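Speaker notes: Bluetooth audio in the car, where the delay comes from
Levisora session, March 2018

Slide 1. Scope. Phone to head unit over Bluetooth. Music and calls use separate profiles, so treat them separately. Leave wired input for questions.

Slide 2. Calls. Narrowband speech is sampled at 8 kHz, wideband at 16 kHz. Both ends must support wideband or the link drops to narrowband. The Surkell adapter negotiates once, at call setup. Play clip A, then clip B.

Slide 3. Music. Buffering in the receiver adds most of the delay. Javuvlow firmware 4 shortened the buffer. Dropouts went up on older phones. State this plainly and move on.

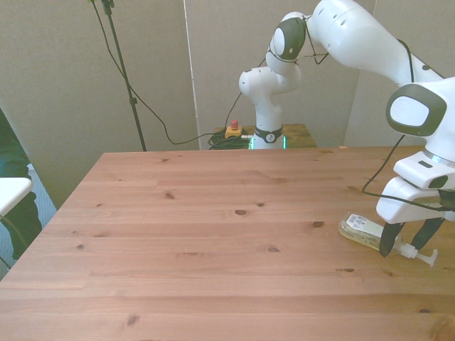 Reply from Mwakyusa to the draft: the buffer figure means little unless the phone model is listed beside it, and the slide should say whether the engine was running during the test. Both points accepted. Phone models are now in the table on slide 4. All runs were engine on, fan at low.

Slide 5. Microphone placement. Visor clip against dashboard mount. Keep it away from the vents. Echo canceling was left on for both positions.

Slide 6. Pairing failures. Delete the old entry on both devices before pairing again. A list of 13 known error codes is in the handout. Do not read it out.

Questions. Repeat each one into the microphone before answering.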